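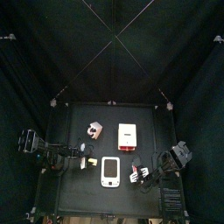 Counting the reasons in Cleanthes

10/03/2024

I have gone back to Cleanthes on the existence of the gods, as reported by Cicero in De Natura Deorum, book two. He gives four causes for the belief: foreknowledge of the future, the benefits of climate and soil, fear of storms and other violent events, and the regular motion of the sky.

Only the fourth is close to a design argument. The third explains why people believe and gives no ground for thinking them right. Cicero's speaker does not mark the difference, and my notes from December (2642 words, too long) missed it too.

Next I will set the passage beside Xenophon, Memorabilia 1.4.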